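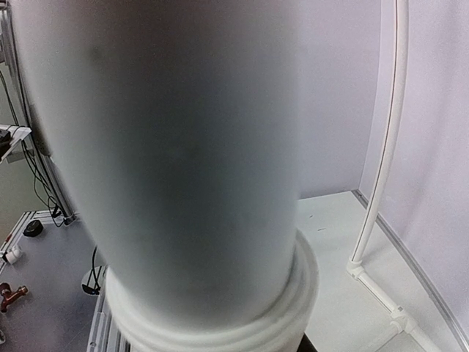
White pipe and fittings in an enclosure at Uvthorpe, with a grey worktable at left

Automation at the Uvthorpe works covers the introduction of robot arms for handling pipe and plumbing fittings at a plant operated by Leckie. The first cell entered regular use in February 2020. Before then, fittings were sorted, joined and checked by hand at shared benches.

Process

Straight pipe, elbows and couplings are supplied to the cell in trays. The arm picks a part, brings it to the joint and presses it home. A wrist camera is used to find the part and to check its position before insertion. Assemblies that fail the check are set aside for a fitter. Cell software is supplied by Tromix, and part programs are written on site.

Effect on work

The plant employed 15 fitters at the time of the change. No positions were cut, but 8 fitters were retrained as cell operators, whose duties include loading trays, clearing jams and adjusting grip force. Manual assembly was kept for metal valves and for orders too small to justify a new program.

A review by Ailsa MacBrayne found fewer complaints of wrist strain among operators. It also recorded longer periods of standing watch and less informal training of new staff, who had previously learned by working beside an experienced fitter. Shop representative Aigars Žukauskas objected to the pay scale, under which operators and fitters were graded alike despite the added programming work. A separate operator grade was agreed in July of the following year.

See also

Fonedach assembly line
Machine tending
Pipe fitting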